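Laying a Breakfast Tray: Cup, Plate and Spoon
Second-year project report, Product and Service Studies
Mareike Vogler
Supervisor: Dr Awad

Background

Gralside is a student hall with a breakfast service. Residents collect a tray at the counter, carry it to a table or up to their room, and put it back on the trolley before they leave for lectures. The kitchen lays the trays the night before. Each one has a plate, a cup and a spoon on it. Knives are kept in a pot at the counter.

I worked there in the mornings during my first year and noticed that the trays were laid differently depending on who was on shift. Some people stood the cup on the plate. Others put it in a corner, with the spoon inside it. Residents then moved everything about while they stood in the queue, and sometimes the cup went over.

The project asked two things. Does a fixed layout lead to fewer spills, and does it help the pieces come back together? The second question matters to the kitchen more than the first. Spoons and cups left in bedrooms have to be collected at the end of term.

What was counted

The count ran through January. In that time 2506 trays left the counter and 2481 came back to the trolley complete, meaning with plate, cup and spoon. The remaining 25 were short of at least one piece. In most of those it was the spoon. I did not count trays that came back with something extra on them, although this happened (mostly cereal bowls from the shared kitchens).

I then watched 50 trays laid in the old way, with no instruction given, and noted where each piece had been put. After that I watched 50 trays laid to the fixed layout. This gives 100 observed trays in all. I stood by the end of the counter and followed each tray with my eyes as far as the door or the table.

The layouts tried

Layout A was the one most of the staff already used. The cup stood on the plate and the spoon lay beside it. It is quick to lay and the trays fit closely on the rack. The trouble is that the cup must be lifted off before the plate can be used, and residents did this with one hand while holding the tray with the other.

Layout B put the plate in the middle of the tray with the cup at the left end and the spoon to the right of the plate. It takes slightly longer to lay. The cup can be filled where it stands, and the plate is free.

Layout C was B turned round, with the cup on the right. I dropped it after the first morning. The juice jug at Gralside is on the left of the counter, and people reached across their own plates to get to it.

Choice of pieces

The kitchen has two kinds of cup. The older ones, which everyone there calls Mimis, are narrow at the foot and tip easily once they are full. The newer ones have a wider foot. I used only the newer kind for the observed trays so that the cup would not affect the result. This means my figures say nothing about the Mimis, and I think they would do worse in every layout.

The trays are the Rakus type with a raised rim. The rim stops a spoon from sliding off, but it also takes up room, and the plate has to be set down carefully if it is to lie flat. When the plate rests partly on the rim it rocks, and the cup beside it gets knocked. Several staff members put the cup down first and the plate second, and I saw more rocking plates when it was done in that order. In the final instructions the plate goes in first.
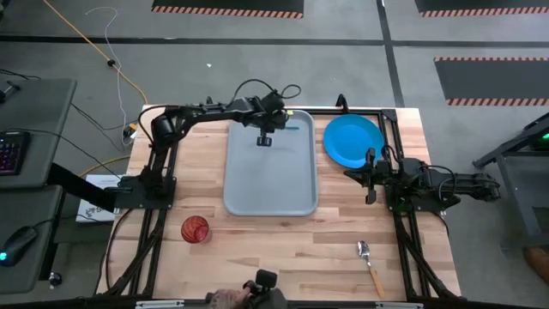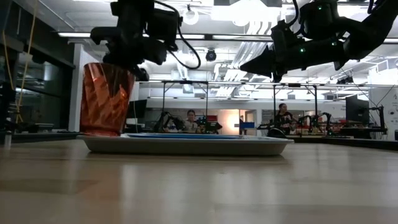 Tray, blue plate and patterned cup on the wooden table.

Results

Of the trays laid in the old way, nine had a spill before the resident sat down or left the room. With Layout B it was four. Most of these were small, and in two cases I could not tell whether the liquid came from the cup or from a bowl the resident had added. I counted them anyway.

The fixed layout made no clear difference to whether spoons came back. People who take a yoghurt upstairs take the spoon with it, wherever it was lying on the tray. A smaller tub of loose spoons near the stairs might help, and the kitchen has said it may try this next term.

Problems

I was known to the staff, and they may have laid the trays more carefully while I was there. The two sets of observations were also made at different times of the morning. The first set was mostly before 8.30, when the queue is long, and the second was mostly after, when there is more space to walk. Some of the drop in spills could be due to that.

Instructions as handed to the kitchen

Put the tray down with a long side towards you.
Plate in the middle, flat, not on the rim.
Cup at the left end.
Spoon to the right of the plate, handle towards you.
Leave knives at the counter.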